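Catorce días sin pisar el súper grande

Mar 14, 2023

Pues al final lo he hecho. Desde que cerraron el Josov de mi calle compro solo en el mercadillo de Clerkimau, y oye, encantada – aunque la espalda opina otra cosa, que son 20 minutos cuesta arriba con la compra a pulso.

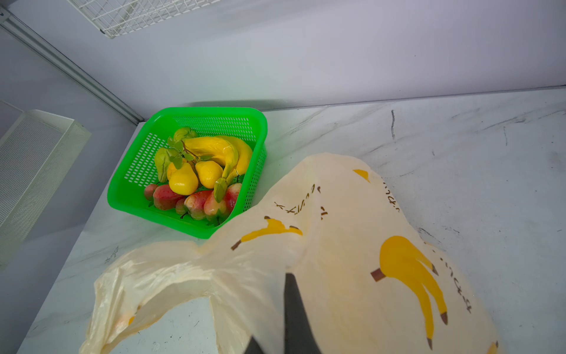

Plátanos y peras en la cesta verde

Lo que más me ha cambiado es la cena. Antes improvisaba (o sea, tostadas) y ahora saco una crema de puerros que me dura 2 noches, con un chorrito de vinagre al final. También he vuelto a hacer compota, receta de mi abuela: peras, canela, piel de limón y paciencia.

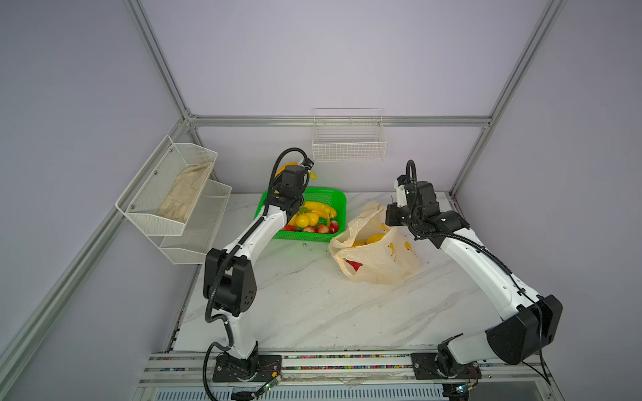

La cesta y la bolsa, lado a lado

De dinero, bien. El mes pasado me gasté 91 euros en fruta y verdura, y eso que caí dos veces en el puesto de quesos... El de cabra con pimentón es un peligro, avisados quedáis.
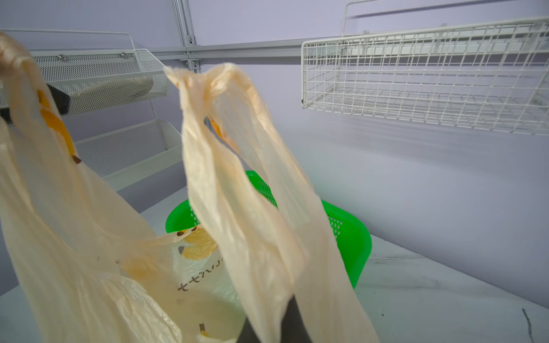 Asas arriba

Me falta resolver el tema del pan. El del mercadillo vuela antes de las diez y yo no madrugo ni loca, así que estoy probando con masa madre. De momento llevo seis hogazas y más de una sirve para calzar la mesa. En junio abren horno en Rondilthorpe, a ver si me salvan. Si alguien tiene un truco para que la miga no salga apelmazada, ¡comentarios abiertos!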